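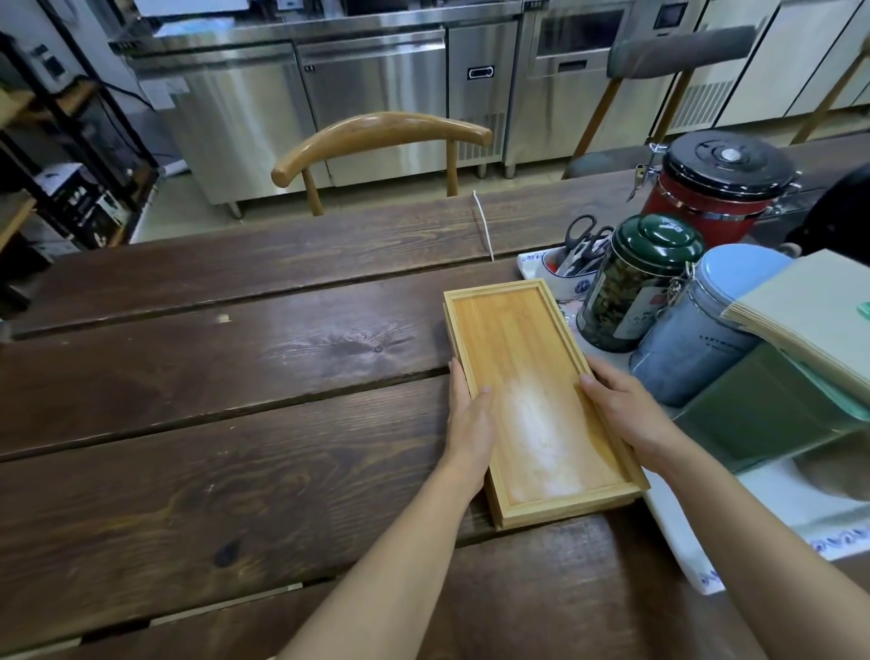 Bamboo tray on the plank table.

January, a little after four in the afternoon.

Drove out to Danevstead to see Telmo Vidal again. The road was clear except for the low stretch by the creek, where I stayed in second gear. He had the stove going and his papers laid out in the back room, so we worked in there.

Last time he stopped at the winter his father lost the dairy herd. Today he picked it up from there. They had 40 cows and sold all but six. The six went into the small barn with the horse, and his mother milked them before walking the kids to the road. He was nine. The milk went to the creamery in Tulden until the creamery closed too, and then they traded it to the neighbors for flour and coal.

The farm was 163 acres then. His father let the north piece go for taxes and never talked about it. Telmo bought some of it back after he came home from the service, and paid too much for it, he says. He still has the receipt.

I asked what they ate. Potatoes, beans, salt pork when there was any, and apples until March. Christmas that year was one orange each. His sister Inez hid hers and it spoiled, and she cried over it longer than she did over the cows.
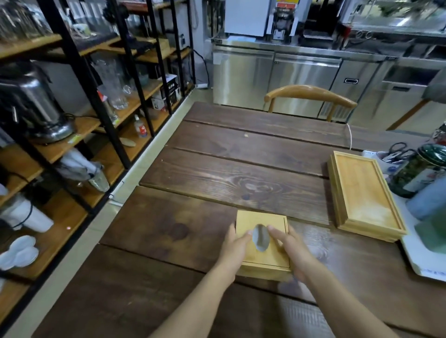

Small bamboo box, with the larger one beside it and the tea canister behind.

Horse's name was Pastor. I had it down as Parson in my earlier notes and need to fix that in two places. Pastor lived to be very old and is buried past the windbreak. No marker.

He got tired after an hour and a half and we quit. He wants to do the war years next, but only the part before he shipped out. I said that was up to him.

Elikem Ayaaba called tonight about the booklet. The printer will do 100 copies if we get the pages in by the end of next month. I have three people finished and Telmo half done. Mrs. Harker has not called back. Elikem thinks we should leave the spelling the way people say it, and I would like to correct it. We left that open.

To do: type up today's tape, look for the creamery in the county directory, return the pie plate.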